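Can a Robot Clean Up Your Room Yet?

Picture your bedroom floor on a messy day. Blocks, socks, half a puzzle, one shoe. Now imagine saying "Robot, tidy up!" and going outside to play. Wouldn't that be great?

So when do we get one? Well, robots already do some chores! Little round vacuums bump their way across the carpet, and in big warehouses machines carry shelves from place to place all day long. They are good at those jobs because each machine does the same thing over and over.

Tidying up is a much bigger puzzle. Think about what you do when you put away one block. You spot it, you reach for it, you push or grab it just hard enough, and you remember where it goes. You do all that in a couple of seconds while thinking about lunch!

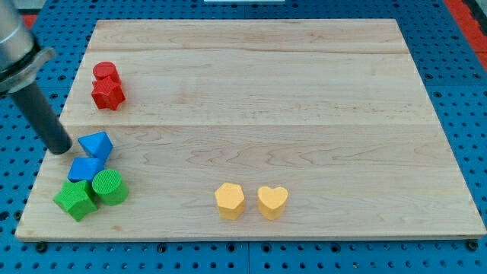
A robot has to learn every bit of that. First comes seeing. A camera gives the robot a picture, but a picture is just a huge pile of tiny colored dots. The robot's computer has to work out which dots are a star, which dots are a heart, and which dots are only the table.

Next comes understanding. If you say "put the red ones together," you know right away what that means. A robot needs lots of practice to match your words to the right things. Vilmos Juhász teaches robots in a workshop in Trerkdale, and he says one of his machines, named Gridier, practiced 2,000 block moves before he let it try anything new. That's a lot of homework!

Then comes moving. Some robots have fingers that pinch. Others have one simple rod and slide things along, the way you might push a pea across your plate. Pushing sounds easy, but try it with a pencil and a toy block. The block loves to spin and wander off!
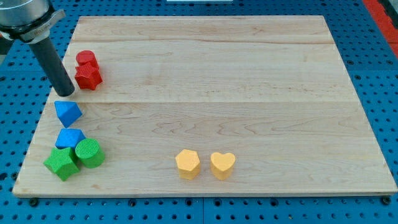 Red, blue, green and yellow shapes on a wooden board, with the robot's black rod close to the surface.

Sorting shapes may look like a game for toddlers, and it is a bit like that. Robots start small too. After blocks come cups, spoons and folded towels. Socks are really tricky, because a sock is never the same shape twice.

Can robots do all our chores, then? Not yet! They can do a few of them well, and people are working hard on the rest. For now, the best room cleaner in your house is still you.

Try it yourself: put five small toys on a table and move them into a group using only the eraser end of a pencil. Then try it with one eye closed!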